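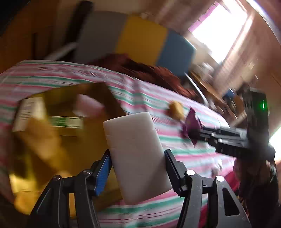
Section 2: Planning Your Purchase

Before you open the Orkedix order form, please sit down with a cup of coffee and work through the steps below. It's an easy part to rush, and we'd much rather you bought the right number of grippers than came back to us in September wishing you had!

1. Write down the objects you want handled. Ordinary things from the kitchen and the snack drawer are perfectly good: a foam block, a sponge, a few packets in crinkly wrappers. Note which are soft and which have slippery skins, and keep the list next to you while you read the pad table in Section 3.

2. Decide how many grippers you need. Two people working at one table need one each, and so does one person who wants to use both hands.

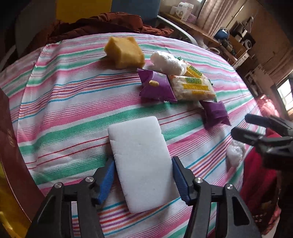
Buy the spare pads on the very first order, wrote Yusri Oei, and put them on their own budget line, or they'll be the first thing crossed out when the total looks too big.

Note: Spare pads come in packs of 2. They fit the left or the right finger, so there's no need to order by side.

3. Set your total. A starter budget of 3,000 dollars covers the Brustamora two-gripper kit, which lists at 1,621 dollars, and leaves you room for pads, mounts, storage and shipping. Set aside 100 dollars of it for the household goods themselves (packets do get squashed, and you'll want fresh ones).
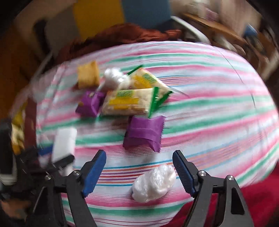 4. Measure your table. Allow elbow room for everyone who'll be working at it, and if you use a tablecloth, let it hang where a sleeve won't drag it along.

Caution: Don't order mounts until you have measured. Kellholm mounts can't be returned once the bag is opened.

5. Fill in the order form and save a copy with your list from step 1.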